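About Estholm

Estholm is a contract testing laboratory for water, wastewater and process fluids. The laboratory was set up by Hélder Valente, an analytical chemist, to serve small municipal systems that had no in-house bench and were waiting too long for results. It now holds accounts with 70 public water systems, plus food processors, car washes and a few private well owners.

The main laboratory is in Flanagan. Sample intake, wet chemistry and metals are on the ground floor. Microbiology is upstairs behind a separate door, with its own air handling. A smaller intake point in Nosevov accepts coolers until 4 p.m. and transfers them to Flanagan the same evening. No testing is done at Nosevov.

Scope of work

Routine work covers pH, alkalinity, hardness, turbidity, conductivity, nitrate, chloride, total suspended solids, total coliform and E. coli. Metals are run by ICP-MS after acid digestion. We do not test for radionuclides or asbestos. Requests for those are referred to an outside laboratory, and the client is told before the sample leaves the building.

Standard turnaround is five working days from receipt. Coliform results are normally released the day after incubation ends. Rush service is available for most wet chemistry methods but has to be booked before sampling - a cooler marked "rush" with no booking is logged as standard.
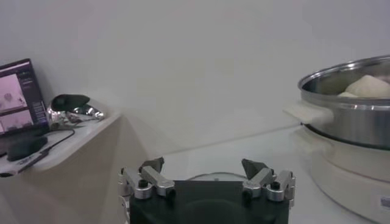
Each batch is run with a method blank, a laboratory control sample and at least one duplicate. If a control falls outside its limits, the batch is held and rerun where holding time allows. If it does not allow, the result is reported with a qualifier and the client is asked to resample. Raw data and bench sheets are kept for five years.

Staff

Estholm employs 32 people, most of them analysts. Qusai Harb is the quality manager and reports directly to Valente, outside the production line. He approves all method changes, runs the internal audits and signs off on analyst training records. New analysts complete a demonstration of capability for every method before their results are released under their own initials.

Last year the laboratory took over the client list of Eltholm, a soil and compost testing firm. Soil reports are still issued on the Eltholm template and will move to the Estholm format in April. Account numbers stay the same.

Sampling supplies

Bottles, preservatives and chain-of-custody forms are supplied at no charge to account holders. Order by phone at extension 2864. Bottles for metals contain nitric acid and should not be rinsed.

Last updated: April

This site uses cookies to remember your login. By continuing you accept their use.

© Estholm. All rights reserved. Contact | Back to top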